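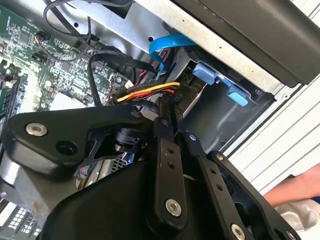 Tuesday, late morning: gossip tagger, second pass

Okay, the new labels are so much better! Reran the whole celebrity headline set through Remach with the split we talked about (dating / broke up / back together / just seen at lunch) and the thing finally stops calling every dinner a romance. 800 headlines in, 752 came back with a label I'd agree with. Last week's run had me groaning by the second page.

The "back together" pile is my favorite. These couples are a nightmare for the timeline view: they split in one story, share a beach vacation in the next, and then a "source close to the pair" says they were never apart. I let the timeline hold two states at once now and it draws a dotted bar for the fuzzy stretch. Looks great on the big on-again-off-again pairs, a little silly on anyone with only one story.

Still wrong:
- "Steps out with" gets read as dating, even when it's somebody's mom. Added family words to the skip list, need to rerun.
- Exes in the headline. "Singer's ex spotted with model" pins the new romance on the singer. 35 of the misses are this one pattern, so fix it first.
- Co-stars on a press tour. No good idea yet. Maybe a flag for when a movie is coming out the same month?

Afternoon

Merged the Wosix feed. Lots of repeats: 153 stories that were the same item rewritten with a new verb (sparked, fueled, set off, stirred up... rumors, always rumors). Matching on the two names plus the week catches nearly all of them. Kept the earliest copy of each.

Tried the Rindasness page layout with real data and wow, it moves. Click a name, see who they've been linked to, click again and you're off down the hole. I lost half an hour in there and I was supposed to be testing the back button. (Back button is broken, by the way. It drops you at the top of the list.)

Question for whoever picks up Benkirane: can we show how many outlets ran a rumor next to the rumor itself? One blog and a dozen magazines shouldn't look the same on the page.

Next: exes fix, back button, rerun with the family words, then the July award show stories.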